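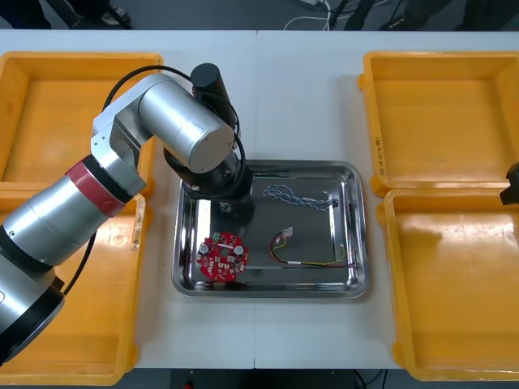
Home Tickets Open Closed Search My queue

November
Posted by the scheduling desk

Ticket 743: Istumum shows recurring room bookings an hour early after the clock change

Status: open, waiting on vendor, downgraded from high to medium (not by us)

Reported problem

Since the clocks went back, a batch of recurring bookings in Istumum has been showing up one hour before the time people booked. A meeting set up for 10:00 displays as 9:00, on the website and on the panels outside the rooms. Other bookings in the same rooms are fine. The reminder emails carry the wrong time too, so anyone who trusts the reminder turns up early and finds another group in there.

First reply from Simões support: clear the browser cache and log in again.

We did that. I'd like it noted that the door panels don't use anyone's browser, and they were wrong in the same way before and after. Same result in a private window and on a phone. I don't know what the cache was supposed to have to do with a time printed in an email.

Second reply from Simões support: check that the user's computer is set to the right time zone.

It was. So was every other computer we tried. If this were a setting on one machine, it would be odd for it to hit one booking and skip the one right below it on the same screen.

Things ruled out here

Time on the server. The status page in Istumum gives the correct current time and the correct zone for our building. A new booking made from the web form at 10:00 stays at 10:00.

Room settings. Each room has its own time zone field, and I was half expecting to find one of them set wrong. None were. Changing one to a neighboring zone moved every booking in the room, good and bad, by the same amount. I put it back.

User error. This was suggested on the phone. People did not all agree to book an hour early and then complain about it.

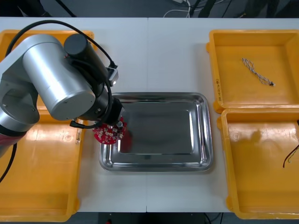
Zarnerwood Site Services / Scheduling Desk

Update, 2:40 p.m.

Exported the full list of recurring bookings to a spreadsheet and sorted it by how each one was made. There is a column called "origin" that the web page doesn't show. Everything made with the web form says "web" and is correct. The wrong ones, nine series in all, say "import."

The only import we have ever run was in the summer, when the old Illham calendar was shut down and its bookings were brought over. Simões handled the file. We were told at the time that the import had been checked, and I suppose it was, in summer.

Looking at the raw export, the web bookings are stored as a local time plus the name of the zone. The imported ones are stored as a local time plus a fixed number of hours from UTC, and that number is the daylight saving one. Before the change the two come out the same. After it, the imported ones land an hour early. That fits everything we have seen, and it fits without needing a browser in the story.

Still, I have been sure about calendar problems before and been wrong, so I tested it.

Test 1. Took one of the bad series, wrote down its details, deleted it, and made it again by hand in the web form with the same room and time. It shows correctly on the site and on the panel. The next reminder email had the right time.

Test 2. Opened another bad series, changed only the title, and saved. Still an hour early. Changed the start time to the right one and saved. Now it shows correctly for this month, but page ahead to spring and it jumps an hour late. So editing the time hides the problem for a few months and hands it back when the clocks move again. Please don't do this, even though it looks like it worked. Two people already had, and their bookings are on the list to be rebuilt.

Sent both results to Simões with the spreadsheet attached.

Reply from Simões

They say a fix was applied on their side overnight and that they could not reproduce the issue afterward. I asked what they had done to reproduce it. They had imported a fresh file with a booking for next week, and it came out at the right time.

Of course it did. A file imported now picks up the winter offset, and next week is in winter. I asked them to import the same file with a booking for April and look at that one. No answer to that part so far, though the ticket was marked as resolved twenty minutes later. I reopened it.

None of our imported series have moved. If a fix was applied, it was not applied to anything we can see.

They also offered an "automatic correction" that would shift all imported bookings by one hour. I said no. It is the same as the edit in Test 2, done in bulk, and it would break the ones already edited by hand. If anybody on this site gets an email offering a button for this, leave the button alone and forward the email to the desk.
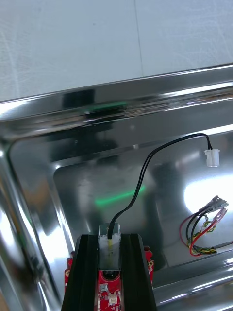

Workaround until there is a real fix

1. Find out if your series is affected. Open it in Istumum and look at the first date after the clock change. If the time is right, page ahead to April and look again. If both are right, leave it alone.

2. If either is wrong, write down the room, the start and end times, how often it repeats, and who is invited. A screenshot is fine as long as the guest list is fully open.

3. Make the new series with the web form first. Istumum may warn you about a conflict with the old one. Choose "save anyway." Deleting first is tidier but leaves the room free for a moment, and one slot was grabbed that way during testing.

4. Delete the old series, future dates only. Deleting all dates wipes the attendance history, and I haven't found a way to get it back.

5. Check the panel outside the room after a refresh. The panels are slow and can lag behind the site, so give it a little time before you report it.

Known side effects: guests get a cancellation and a new invitation, in no sensible order. Anyone who accepted the old one has to accept again. Notes attached to the old series don't carry over.

Questions still with the vendor

Does the import tool save the zone name now, yes or no? We have asked this in the same words each time.

Will they convert the stored records, or only change what happens to new imports?

Were single bookings from the Illham file stored the same way? I looked at a few and I think they were. The export doesn't include an origin column for single bookings, so I can't sort them.

I am keeping this open until an imported booking can be shown at the right time on both sides of a clock change. Rebuilding the old series by hand makes the complaints stop, and I can already see the ticket being closed on the strength of that. Please add any further wrong times to this ticket and don't start new ones, and say which room and whether the email, the site or the panel was wrong.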